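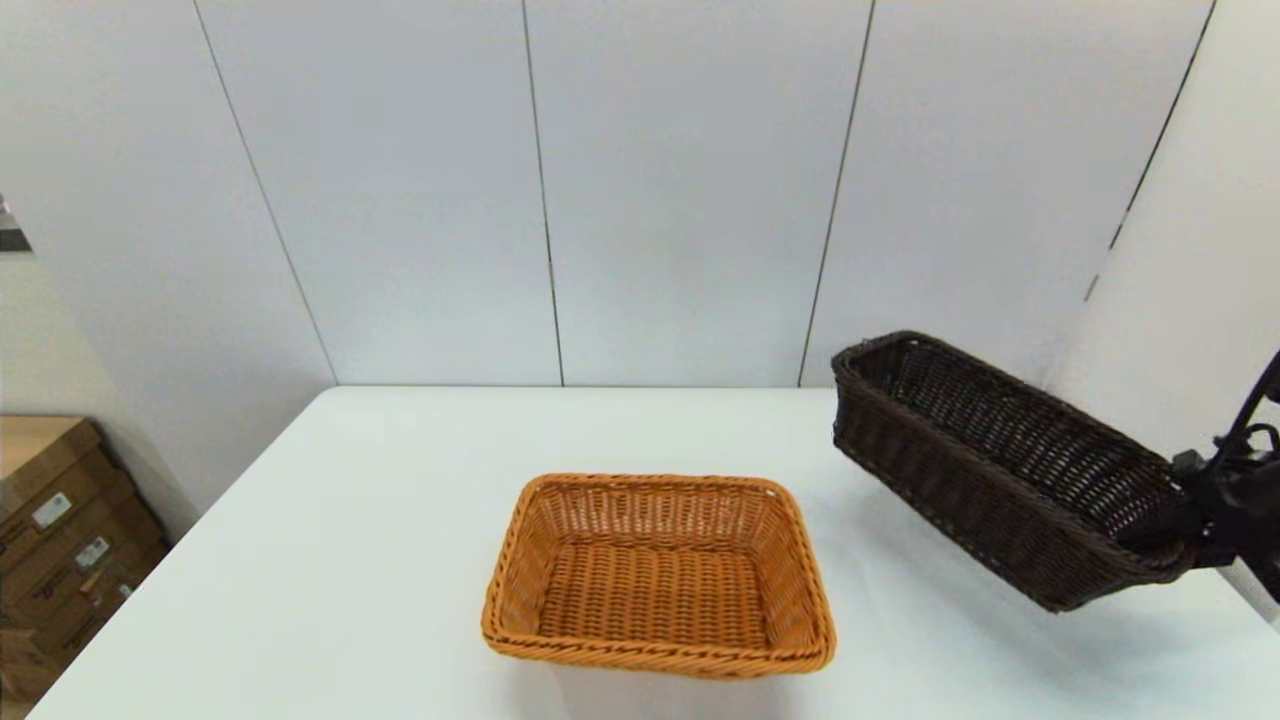 Ticket 108: Crossbars whistle above 40 mph, fairing made no difference

Status: Open
Product: Gastby crossbars, square profile, with Tedo clip-on fairing
Vehicle: Cullinane wagon, raised side rails
Opened by: Dinesh Karunaratne
Handled by: Kasun Dewan, Farnardale Rack and Trim

Customer's report

I bought the bars from you in May and they have whistled from the first drive. It starts at 40 mph and gets louder from there. With the windows up I can hear it over the radio. The product page says "quiet at highway speed." I would like to know what speed and what highway.

I wrote in once already and was told to buy the fairing. I did. Same whistle, same pitch, and now I also have a strip of plastic up there that ticks. Before anyone suggests it: yes, the bars are tight, and no, it isn't the antenna. With the bars off the car is silent.

Log

Entry 1, Kasun
Asked the customer for bar spacing, which way round the bars are fitted, and whether the rubber strips are in the top channels. He says the strips are in and the bars can only go on one way. I'm not convinced of that second part. The square bars do go on either way, and the instruction sheet shows the arrow so small that half the people who buy them must miss it.

Entry 2, Dinesh
Checked with a flashlight. There is an arrow. Both bars were right. I turned the front one around anyway, drove the same stretch of road, and it was worse, so I turned it back.

Entry 3, Kasun
Fair enough, that rules it out. Asked him to try painter's tape over the slot on the underside of the front bar, end to end, and leave everything else alone. One change per drive, please. We have had tickets where the customer moved the bars, swapped the end caps and taped everything on the same afternoon, then reported that it was fixed, and we learned nothing.

Entry 4, Dinesh
Taped it. The whistle is gone below 50-ish and faint above. The ticking is still there. So the noise comes from the underside slot, and the fairing sits on top and in front and doesn't touch it. Why was I sold a fairing?

Entry 5, Kasun
I don't have a good answer. The fairing is on the standard reply for wind noise and has been for as long as I've worked this queue. It helps with the low hum you get from a bare bar. I have never seen it do anything for a whistle, and I've said so internally. Refund for the fairing requested today, 22 July 2025.

Entry 6, Dinesh
Thank you. I'm keeping the ticket open until I see it on my statement.

Entry 7, Kasun
Asked the supplier about the underside slot. Their reply was that the slot is "designed for accessory mounting and does not contribute to noise." I sent back the result of the tape test and asked how they had measured it. They sent me a link to the product page.

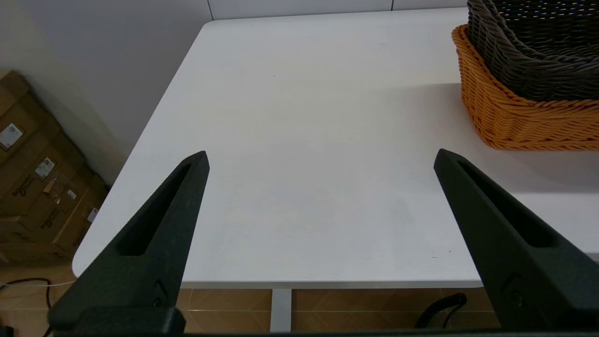 What to try if you have the same noise

1. Drive with the bars off. If you still hear it, this ticket won't help you.

2. Put the bars back on and look at the top channel strips. They should run the full length with no gap where they meet the tower. A strip that is short at one end will whistle all by itself. Don't stretch it to fit. It shrinks back the first cold night.

3. Tape the underside slot on the front bar only. Drive the same road at the same speed, and pick a calm day. A headwind will fool you.

4. If the tape helps, cut a length of spare channel strip and press it into the slot. The top strip fits the bottom slot on the square bars. I haven't tried it on the oval ones and wouldn't assume.

5. If the tape does nothing, take it off and move the front bar back a little, staying inside the range on your fitting sheet. Retighten to the setting on the sheet, with the wrench that came in the box.

Wrapping a bungee cord around the bar gets recommended a lot. It does break up the airflow. It also rubs the finish off, and I've had to turn down a claim over that.

Entry 8, Dinesh
Fitted the strip you mailed. No whistle so far, one drive, light wind. I'll believe it after a trip with the box on. The ticking stopped when I took the fairing off.

Entry 9, Kasun
Noted. Leaving this open. I've asked for the "quiet at highway speed" line to be taken off the page or given a number, and for the fairing to come out of the standard reply. No word on either. The refund shows as sent on our end.

Entry 10, Dinesh
Not showing on mine.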